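Automação de acervos: o orçamento começa pela pinça

Compra de célula robotizada para bibliotecas e arquivos exige separar o preço do braço do custo de tudo o que toca o livro

Quem pede cotação de uma célula de manipulação de livros recebe, em geral, uma proposta organizada em torno do braço. Carga útil, alcance, repetibilidade e garantia ocupam as primeiras páginas. A pinça aparece mais adiante, numa linha de acessórios, e os revestimentos dos dedos às vezes nem são discriminados. Para um acervo de papel, essa ordem atrapalha a comparação entre fornecedores.

O caso da Planditz, que administra depósitos de livros para editoras e bibliotecas universitárias, serve de referência. A empresa abriu no ano passado uma concorrência para uma célula de triagem destinada a devoluções. O volume de projeto era de 1.000 livros por turno, com encadernações misturadas: brochura, capa dura, volumes finos e exemplares com lombada já descolada. Duas propostas chegaram à fase final, uma da Trotard e outra da Majumder.

No papel, a proposta da Trotard era mais barata. A diferença desapareceu quando a equipe técnica pediu que os itens de desgaste fossem cotados para todo o período do contrato. A Majumder havia incluído dois jogos completos de dedos e reposição periódica das almofadas. A Trotard cotara um único jogo, sem reposição. Refeita a conta na mesma base, a distância entre as duas ficou dentro da margem de negociação do frete.

A recomendação que saiu desse processo é pedir o orçamento em quatro blocos: braço e controlador; garra, dedos e revestimentos; visão e iluminação; integração e comissionamento. Um quinto bloco, de consumíveis, deve vir com preço unitário e prazo de entrega. Sem o prazo, o preço diz pouco. Uma almofada barata que leva semanas para chegar obriga a manter estoque, e esse estoque precisa constar do plano.

Garra e revestimento

Livro é uma peça ruim para preensão. A espessura varia ao longo do volume, as folhas deslizam umas sobre as outras e a capa pode ceder antes do miolo. Dedos rígidos sem revestimento exigem controle de força mais fino e marcam capas claras. Revestimentos de elastômero seguram bem, mas alguns compostos deixam resíduo em papel não laminado. O tecido é mais brando com a capa e perde atrito à medida que o pelo se assenta, de modo que precisa ser inspecionado com frequência. 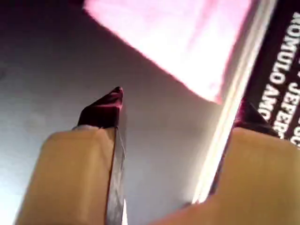 Livro junto a dois dedos de garra com almofadas de tecido bordô.

O caderno de encargos deve indicar como o revestimento é fixado. Almofada colada custa menos na compra e mais na troca, já que a superfície precisa ser limpa antes de cada aplicação. Fixação mecânica encarece o dedo, porém permite substituição pelo operador do turno. Na Planditz, a troca foi especificada em no máximo 15 minutos por jogo, sem ferramenta especial, com verificação de força ao final. A exigência eliminou uma das três configurações oferecidas pela Majumder.

Convém ainda pedir ensaio com exemplares do próprio acervo. Amostras padronizadas do fabricante tendem a ser volumes novos, de formato regular. O lote de teste da Planditz reuniu 80 livros retirados das devoluções, entre eles peças tortas, úmidas e com páginas soltas, e o critério de aceitação foi escrito antes do ensaio: dano visível, queda e tempo de ciclo, medidos em separado.

Iluminação e leitura

A segunda linha subestimada é a de iluminação. Capas brilhantes e o corte das folhas refletem muito, enquanto lombadas escuras pedem exposição maior. Uma só regulagem raramente atende às duas condições. Se o projeto prevê leitura de título ou autor na lombada, o fornecedor deve demonstrar a leitura com o livro inclinado e em movimento, ou declarar que o ciclo inclui uma parada. Essa parada reduz a produtividade e muda o dimensionamento.

A Planditz acabou contratando o módulo de visão à parte, com a Nulix, que propôs luz difusa e duas exposições por peça. O contrato separado acrescentou uma interface a administrar — e uma cláusula sobre quem responde quando a leitura falha por posição incorreta do livro.

Cronograma e reserva

A reserva de contingência ficou em 20% sobre garra, visão e integração. O braço, item de catálogo, ficou fora da base de cálculo. Foi consumida sobretudo em mudanças no desenho dos dedos, depois que os volumes mais finos escaparam nos primeiros ensaios. O comissionamento, previsto para novembro, manteve a data porque a obra civil havia sido contratada com folga.

Para instituições menores, a locação com opção de compra pode ser preferível, desde que o contrato defina o estado em que os dedos e as almofadas serão devolvidos.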